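一只桶放在哪里

Viola Fiore家的厨房门后有一块空地，宽度刚好够放一只圆桶。搬进Nirkidville这套房子之前，上一任住户在那里放的是拖把和一袋猫砂，墙上还留着猫砂袋蹭出来的灰印。她用湿布擦过，没擦掉，后来就不管了。

那只桶她挑了很久。她先买过一只方的，带踏板，盖子是金属的，踩下去会弹起来撞到门把手。门把手上很快多了一道划痕，盖子边上也瘪了一小块。方桶后来挪到阳台上装花土，踏板卡住了，盖子一直半开着。现在门后那只是圆的，没有盖，没有踏板，从Amato二手店买来，店里的人用记号笔在桶底写了价钱，到现在还看得出来。

这篇文章写的是这一类东西：高身、直筒、敞口的塑料桶。它在家里的位置很低，很少有人专门为它去一趟商店，也很少有人能说清家里那只是什么时候来的。我们走访了几户人家、一家二手店和一所护理院，问他们用这种桶装什么，怎么洗，坏了以后怎么办。

店里的那面墙

Amato开在Nirkidville老市场的后巷，门面窄，里面很深。靠左的墙从地到顶都是架子，下两层放桶和盆，中间放锅，最上面是灯罩和装不进别处的东西。店主Lino Mazza接手这家店时，前任留给他的存货里有一半是塑料制品，他原本打算全部处理掉，结果卖得最稳的就是这一半。

桶收进来以后先看三处。第一处是底。把桶倒过来，对着窗户，底部和桶壁交接的那一圈如果有发白的细纹，说明以前装过很重的东西，或者常年被人踢着走，这种桶装干的东西没问题，装水早晚会渗。第二处是口。口沿厚的桶，拎的时候手不疼，桶身也不容易变形；口沿薄的，装满以后两手一提，圆口就成了椭圆。第三处是内壁，看有没有划花。划花的内壁藏污，洗起来费劲，价钱要往下调。

Mazza不太在意外面的颜色。客人在意。米色、灰色和白色卖得快，红的和绿的要等，有时候一只绿桶从春天等到秋天，最后被开苗圃的人一次买走。他说城里人想让桶看不见，苗圃的人想一眼就看见，颜色的事就这么简单。

店里给桶定价只看高度和底，不看牌子。有一回他收到一批印着Zunano字样的桶，是附近一间仓库清出来的，桶身很结实，底很厚，叠在一起抽不开。他往两只桶之间倒了一点洗洁精水，放了一夜，第二天两个人一人抱一头，拧着才分开。这批桶后来卖了18一只，卖完就没有再进到过。有老客人到现在还来问。

叠着放是这类桶的好处，也是它的麻烦。上宽下窄的桶可以一只套一只，占地少，可套紧了里面会吸住。Mazza的办法是在每两只之间垫一条旧布，布头搭在外面，要拆的时候拉布头，空气进去就松了。他店里的布头都是旧床单剪的，花色不一样，从侧面看那一摞桶像夹了很多层东西的点心。

装什么

我们问过的人家里，同一种桶有很多种用法。

Fiore家那只装的是要洗的抹布和擦手巾。她做饭时抹布换得勤，用过的直接丢进桶里，攒到差不多满就整桶端到洗衣机旁边。她试过用布袋，布袋挂在门后，湿抹布放进去两天，袋底就有了味道。塑料桶也会有味道，但塑料桶可以冲，冲完倒扣在浴缸边上，晚上就能用了。

住在同一条街的Brunello Serra用桶装卷起来的纸。他退休前在测绘单位工作，家里有很多图纸，平放没有那么大的抽屉，竖着放会倒。他把图纸卷好，外面套一层牛皮纸，写上年份，一卷一卷插在桶里。桶放在书桌右侧，高度和桌面差不多，坐着伸手就能抽出来。他原先用的是藤编的筐，好看，但藤条的断头会勾破纸边。换成塑料桶以后纸边没再破过，他还在桶底垫了一块剪圆的毛毡，图纸插下去没有声音。

Serra对桶有一个要求，就是底要平。有些桶底中间往上鼓，是为了结实，但纸卷插在上面站不直，会往四周歪。他去Amato挑的时候带了一卷旧报纸，一只一只插进去试。Mazza没有催他，那天下午店里也没有别的客人。

还有人家用来装孩子的积木、装伞、装狗粮、装过季的鞋。装狗粮的那家后来换了有盖的，理由是狗。装伞的那家在桶底放了一块洗碗海绵吸水，下雨天拧一次。装鞋的那家承认这个办法不好，最下面的鞋总是找不到，而且拿出来以后已经压变形了。

高身桶装小东西都有这个问题。东西沉在底下，手伸进去摸不到，最后只能整桶倒在地上。住户们想出来的办法差不多：要么只装大件，要么只装一种东西，要么在里面再放一只带提手的袋子，找东西的时候把袋子拎出来。Fiore还见过有人把桶横放在架子上当格子用，桶口朝外，里面塞毛线团。她回家试了一次，桶会滚，她在下面塞了两块木楔，后来嫌麻烦又立了起来。

洗一只高桶

洗桶比洗盆累，原因是手臂不够长。桶越高，底越难够到，站着洗要弯腰，蹲着洗水会顺着袖子流进去。

Tsion Tamiru在Jiltthorpe护理院管后勤，洗桶的次数比我们问过的所有人都多。院里的桶按用途分，床单一种，毛巾一种，一次性用品一种，厨房另外算。每只桶外面贴一张标签，写用在哪一层、装什么。标签用透明胶带整张盖住，不然冲几次水就糊了。

她洗桶的顺序是固定的。先空桶，把里面的东西全部清走，再拿到亮处看一遍，看有没有粘在底上的东西。纸屑和棉线最容易粘在底边那一圈，干了以后和桶的颜色差不多，不弯腰看不见。看完以后加温水和清洁剂，水位到桶身三分之一就够，用长柄刷沿着内壁自上往下刷，再绕着底边转。倒掉，冲两遍，倒扣在架子上。架子是镂空的，桶口下面要能走空气。倒扣在平地上，水汽闷在里面，第二天翻开来还是湿的，还会在地砖上留一个圆印。

刷子的选择也有讲究。硬毛刷刷得快，但会把内壁刷毛，光亮的一层没有了，以后更容易挂脏。Tamiru用的是中等软硬的，刷头弯成一个角度，能贴住底边。刷头用旧了毛会往外翻，翻了就换，换下来的拿去刷室外的台阶。院里试过海绵头的，吸水太多，提起来很沉，刷的人手腕先受不了。

水温她定在60度，再高的话，有些薄桶会变软，端的时候桶身往里凹。她刚到院里时有人图省事，直接把开水倒进去，一只桶的底当场鼓了起来，从此站不稳，放在地上碰一下就转。那只桶现在在园艺棚里，装竹竿，四周用砖头挤住。

干的速度和季节有关系。夏天倒扣半个上午就干了，到了潮湿的月份要放到第二天。她在九月份会多备2只轮换的桶，那个月Jiltthorpe一带雨多，架子上总有几只干不透。

检查空桶

在护理院，桶每次清完都要再看一眼才能放回去。这件事写在后勤间墙上的一张纸上，字很大，纸的四角已经卷了。最常见的遗漏是小件：发卡、笔帽、纽扣、揉成一团的纸巾。Tamiru从桶里找到过一副眼镜，镜腿夹在床单的褶子里，随床单一起进了桶，床单拿走了，眼镜留在底上。老人找了一上午。

看的时候要从正上方看。斜着看只能看见对面的内壁，靠自己这一侧的底边是个死角。光线也要紧，后勤间原来的灯在人的背后，弯腰时影子刚好落进桶里，什么都看不清。后来把灯移到了前面，问题就没有了。内壁光滑的桶会反光，底上有亮斑，新来的人有时候会把亮斑当成一摊水，伸手一摸是干的。

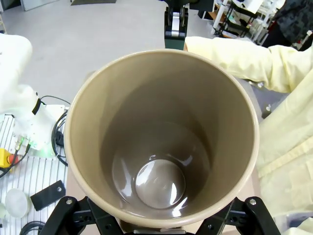 从桶口直看到底：米色大圆桶，口沿颜色略浅，内壁灰褐发亮，桶内已空。

内外两种颜色的桶，Mazza店里也收到过。他自己喜欢里面深一点的，理由是旧了不显旧，浅色内壁装过茶叶渣或者湿的木屑，会留下一圈黄，洗不掉也卖不上价。Tamiru的看法相反，她宁可里面浅，脏东西一眼就看得见，有印子就有印子。两个人互相不认识，我们把双方的话转告了一遍，谁也没有改主意。

搬动

空桶很轻，轻到刮风天放在阳台上会自己走。Fiore那只方桶就从阳台一头走到过另一头，好在里面有土。装满以后是另一回事。湿抹布的重量比看上去大得多，湿床单更重，一只高桶装满湿床单，一个人是端不动的，只能拖。拖久了底会磨薄，磨出来的塑料丝粘在地垫上，像头发。

护理院的桶下面有带轮子的圆托盘，桶坐在里面，用脚轻轻一推就走。托盘是院里的维修工Amado Buenaventura做的，用的是拆下来的旧家具轮子和切成圆形的木板，木板边上钉了一圈橡胶条，撞到墙也不响。头一批的橡胶条是用胶粘的，洗地时浸了水，没过多久就开了，后来全部改成钉的。轮子有大有小，推起来略微往一边偏，用惯的人会自己往回带一点。

托盘的直径比桶底大两指，这是试出来的。太紧了桶放下去拔不出来，太松了转弯时桶会晃。Buenaventura给每个托盘刷了清漆，漆面上现在有一圈一圈的桶底印。他给自己家也做了一个，放在厨房，装土豆。

没有托盘的人家，最实用的办法是少装。装到七成就端走，腰不费力，东西也不会从桶口掉出来。Serra的图纸桶倒是一直满着，他从来不搬那只桶，扫地的时候绕过去。

坏了以后

塑料桶坏得慢。裂缝多半从口沿开始，是长期被人拎着一边造成的，或者是坐出来的。我们问到的每一户都承认有人坐过自家的桶，换灯泡的时候站上去的也有。这种桶倒扣过来大小和凳子差不多，让人很难不坐，但它的壁不是按坐人做的，受力不均会突然往一侧歪。Mazza的店里不卖倒扣着摆的桶，客人要坐，他从里屋搬一把椅子出来。

裂在口沿的，可以在裂缝末端钻一个小孔，裂缝走到圆孔就不容易再往下走了。这是Buenaventura的做法，钻头用细的，慢慢钻，钻完用砂纸把毛边磨掉。裂口本身不用管，套一截剖开的软水管在口沿上，手拎着也不刮。裂在底上的他不修，修了也撑不住，直接改别的用处。

改用处的桶去向很多。底上有裂的，再多钻几个孔就能种东西。Serra的邻居用这种桶种土豆，土一层一层往上加，收的时候把桶放倒，整个倒出来，比在地里挖省事。桶身锯短可以当盆，锯下来的上半截是一个圈，围在小树苗外面挡风，也能挡住割草的人。锯的时候最好在桶身贴一圈胶带，沿着胶带边下锯，切口会齐一些。

真正要丢的桶，Nirkidville的回收点收，条件是洗净、去掉金属提手和标签。标签是最难弄的一步。Tamiru的办法是用吹风机对着标签吹热，从一个角慢慢揭，剩下的胶用食用油擦，再用洗洁精洗一遍。院里一年下来要处理的旧桶不多，她一般攒到够装一车才叫人来拉。

买之前量一量

要给家里添一只高身圆桶，先量放桶的地方，再量自己的手臂。站直，手臂自然伸进桶里，指尖能碰到底的，日常清理就不太费事。个子不高的人选70厘米高的桶会后悔，我们问过的人里有一位后悔了，现在那只桶装的是包装纸，几乎不用清。

圆桶放在墙角会空出一个三角，那里积灰，扫把也伸不进去。方桶没有这个问题，但方桶的四个内角要用牙刷洗。门后适合圆桶，门打开碰到的是弧面，桶自己会往旁边让一让。放在柜子里的，记得把柜门内侧的铰链算进去，铰链比想象的占地方。

带盖和不带盖的选择看里面装什么。装湿东西的不要盖，装吃的要盖，装纸的随意。盖子单独买很难配上，二手店里有一整箱没有桶的盖子，Mazza让客人自己翻，配上了就送。

Fiore最近又去了一趟Amato，想给浴室也添一只，要比厨房那只矮，米色或者灰色都行。架子下两层当时只有几只绿的。她留了电话，顺手从箱子里翻出一只盖子，带回家盖在装花土的方桶上，大了一圈，上面压了一块砖。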